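3.2 Course Setup and the Textile Task

The course runs for one semester and ends, by tradition, in December, when the building is cold and the students have stopped shaving. Teams are formed in the first week and given a cell, a pair of arms, a login, and a one-page statement of the task. The statement used to be six pages. Shortening it had no measurable effect on how many students read it.

Each cell is an aluminum-profile enclosure with two arms mounted on a rail along the front edge. The arms share the work area, and most of the first month goes into persuading them to share it politely. Teams write their control code on top of Drisorum, our in-house teaching library, which handles joint limits, logging, and the emergency stop. Everything above that level belongs to the students, including the blame.

The task for the cohort reported here was handling soft goods: picking up a folded or bagged cloth item, moving it to a requested spot on the mat, and leaving it no messier than it was found. We chose cloth because earlier cohorts had been given blocks and had solved blocks by week three, after which they became difficult to supervise. Cloth keeps people humble. A block has a pose, and a scarf has a mood.

Item sets were drawn from a bin of household textiles, some wrapped in clear plastic and some not. Plastic was included on purpose. It shines, it slides, and it shifts when a gripper so much as passes near it, and three of our seven teams discovered that their detector had learned to find glare and was very good at it. Figure 4 gives the working area of one cell.

Decoration of the cells was left to the teams. The course handbook asks only that wall coverings stay clear of the arms and that nothing hang where it can be grabbed by accident. We had pictured a few stickers. What we got was a semester-long arms race in interior design, in which the cell with the flowered walls placed first by popular vote and fourth by score. The authors note that the vote had better turnout than the course evaluation.

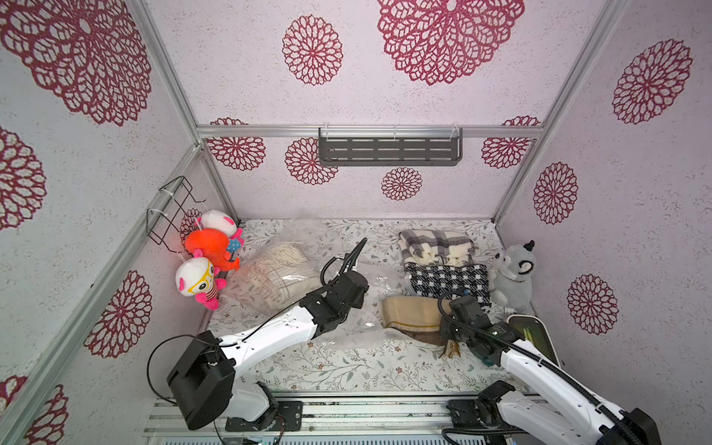 Figure 4. Two-arm cell with textile items on the printed mat. The bagged item with fringed tassels is at left rear; the checked and plaid cloths and the folded beige towel are toward the right.

Busy backgrounds turned out to be useful to us as instructors. A segmentation model tuned against a plain gray wall tends to fall apart when the wall has opinions, and teams in the more heavily decorated cells met this problem in week five instead of on the day of the final. We now regard wallpaper as a form of early testing, and have stopped trying to get it reimbursed under any other heading.

3.3 Procedure

Every team was allotted 100 scored attempts, split across as many sessions as they liked. An attempt began when the target item was named and ended on placement, on a drop, or after 30 seconds, whichever came first. Students could watch but could not touch. Encouraging the robot out loud was permitted and had no effect on the result, though we did not control for tone.

Unscored practice was unlimited, and the logs show that the teams took this literally. Across the semester Drisorum recorded 1506 practice runs, most of them after dinner and a surprising share of them by one team, Flunano, whose members had concluded that their grasp planner improved late at night. It did not. Their lighting improved, because the window behind the cell was dark, and this was pointed out to them in week nine with as much tact as we could manage.

Two teams, Losdale and Flunano, assigned one arm to hold and the other to move. The remaining five treated the second arm as a spare. We had expected the opposite split, having spent two lectures on bimanual handling, and we return to the subject of those lectures in Section 5.

Scoring followed the Pelkonen sheet, a rubric we have used since the blocks era and adapted for cloth by adding a line for "neatness." Agreement between graders was high on every line except that one. One grader considered a towel neat if it was still on the mat. The other had worked in retail.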